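Can a machine pick up litter yet?
Home Automation > General chores

ctreloar
Been reading claims that a two-armed machine can now tidy a bedroom. My Woron vacuum cleaner gives up at a sock, so I have doubts. The sort of floor I mean has a bottle, crushed cans, a snack wrapper and a paper cup on the carpet, with a lined bin within reach.

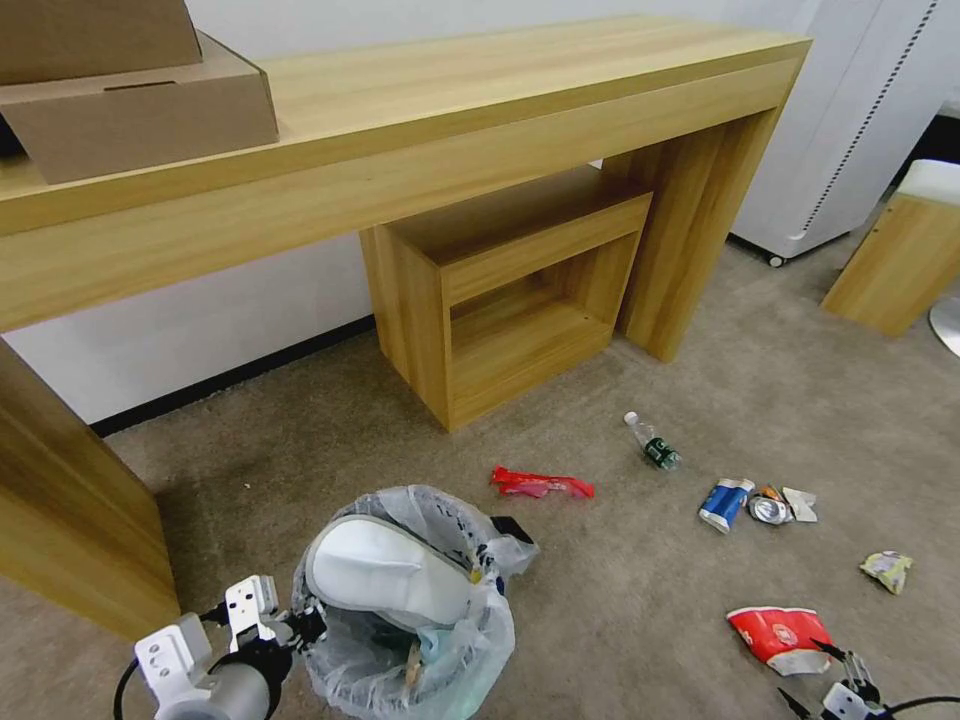
Re: Can a machine pick up litter yet?

stoldale_dave
Not for sensible money. We priced a Herrero arm for the packing bench at work and it came to around 3,000 before fitting. It's fine with boxes that are all the same shape. Wrappers are the hard part, they fold up differently every time.

Aroha Grimshaw
I disagree about wrappers. Most grippers manage those if they go slowly. Bags are worse. A thin liner moves when you touch it, and you can't see where the edge is if it's clear. Still, hands are getting better at holding one.
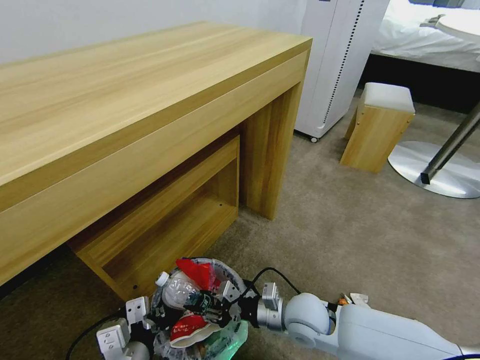 Robot hand holding a clear bag with a bottle and a red and white cup in it.

stoldale_dave
Holding is one thing. Can it tie the knot and put a new liner in? I can do that in under a minute.

ctreloar
Speed doesn't bother me much, I'm out until 4 most days. I'd want it to leave the furniture alone and not miss the small scraps.

Aroha Grimshaw
Then wait a bit. The Rurkach manual has a whole page on what to move off the carpet first, and by then you've done half the job yourself.

stoldale_dave
Agreed on that. I'll stick with a litter picker.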